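Two hand grippers, one denim jacket

Sat 27 April

I've had the Farker and the Tiken side by side for a fortnight now and it's time I wrote some of it down. Both are hand-held two-finger grippers with a camera mounted on them, so you squeeze, pick things up and record as you go. The Farker cost me 129 dollars second-hand. The Tiken is on loan from Stelios Stamatopoulos, who wants it back in May.

Rigid things told me very little. Either one will pick up a mug or a tape measure all day. Clothes are where they separate, so most of my testing has been folding on a bed, with a denim jacket as the hard case. Denim is heavy, it has thick seams, and the metal buttons catch on everything.

The Farker has smooth pads and a strong spring. It holds a sleeve well once it's got it, but getting it is the trouble. The tips slide over flat cloth and I end up pinching at the same spot four or five times. On a plush blanket it's worse — the whole surface gives under the fingers and the jacket sinks away with it.

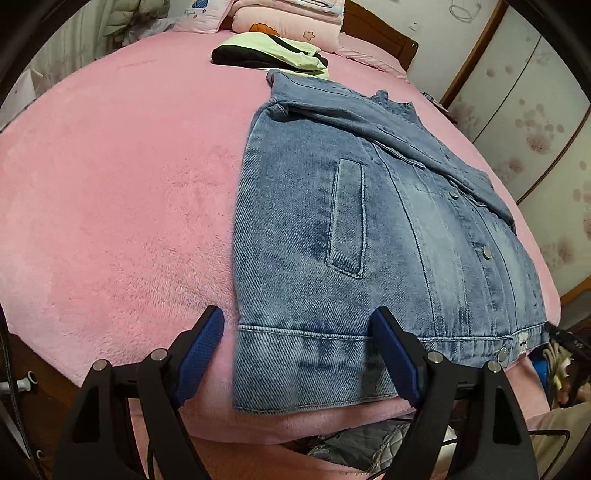

Textured pads fix a good part of that. I bought a spare set from Manolakis and tried them on both units, and first-go pickups on a hem got noticeably better. They don't help with collars. A collar bunches up and you grab two layers when you wanted one.

The cameras are closer than I expected. The Farker's has better colour, the Tiken's is wider. I prefer wider, as I can still see where the far sleeve is while I'm working down at the hem. The cables annoy me on both. I've clipped mine along my forearm and it still finds a way to snag.

Then there's the controller. I'm running a Breder board with the stock firmware, and it dropped 28 frames out of 3324 on the longest run, all of them near the start. I can live with that. The finger width reading drifts a bit over a session, so I re-zero it between garments.

If I had to keep one it would be the Tiken with the Manolakis pads. The grip is softer and my hand doesn't ache after an hour. Fitted sheets next, once I've sorted the cable.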